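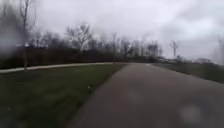
Fikri Halim: Before you swap anything else, which of the two cameras was that from, and was it running on the Jatix controller or the Zavutora one? You've written "blurry" in the ticket four times now and I still can't tell which combination you mean.

Fair point! That one is the Flustitz camera on the Jatix board. I've been jumping around between setups and my notes got ahead of me, so let me go back and put it in order.

Ticket 1124, camera and controller comparison for the path rover
Opened Aug 24, 2021
Status: waiting on parts

What I'm trying to do: pick one camera and one controller for the outdoor rover. I have two cameras (the Flustitz and the older Subramaniam) and two controllers (Jatix and Zavutora), so I'm trying all the pairings on the same asphalt path with the same program. The rover only has to find the edge where the asphalt meets the grass and stay off the lawn.

What goes wrong: with the Flustitz on the Jatix, everything comes out soft. Trees, path, grass, the lot. The asphalt still reads as a big dark grey shape with the green next to it, so the edge finder does get something to hold on to, but the confidence number drops to 22 and the program wants a lot more than that before it'll steer. There's also a pale round blotch toward the lower right, on the asphalt, and I don't know what to make of it.

Things I've done so far:

Wiped the lens and the clear cover with the good cloth. No change.

Turned off auto exposure. The sky takes up the whole top half and it was a flat grey day, so I figured the camera might be getting confused by all that brightness. Number stayed at 22. Exactly 22, which seemed weird enough to write down.

Put in the other ribbon cable. No change, and I pinched my thumb.

Moved the Flustitz over to the Zavutora and ran it again. Still soft! So I'm fairly sure the Jatix is off the hook, and I take back what I said about it in the first note.

Put the Subramaniam on the Jatix. Sharp, but the picture arrives late and the rover wobbles like it's had a long night. I'd still rather have the Flustitz if I can get it to behave.

Fikri Halim: OK, same softness on both controllers, so leave those alone. Did you check the focus ring? It's the thin one, under the rubber band. And take the clear cover all the way off for one run, wiping it doesn't count.

I did not know there was a ring under the rubber band. I thought the band WAS the ring. Going out to the bench now.

Update, same afternoon: the ring turns way too easily. I can move it with one fingertip, and it doesn't stay where I leave it. I set it by hand on the bench, tapped the mount 3 times with a screwdriver handle, and it had crept again – you can see the mark I made on it with a pencil slide away from its partner. Haven't done the outdoor run without the cover yet, so the blotch is still an open question (my money is on the cover, but that's a guess).

Dewanti Pangaribuan: We had a loose ring on ours too. A dab of removable thread locker held it, but do the focusing first, on something far off, and let it set overnight.

Thank you, ordering some tonight. Plan is to focus on something far away, lock the ring, then repeat the Jatix run with the cover off and again with it on. I'm leaving the exposure setting on manual for both so they match the earlier ones. Please keep this ticket open until I've posted those two numbers.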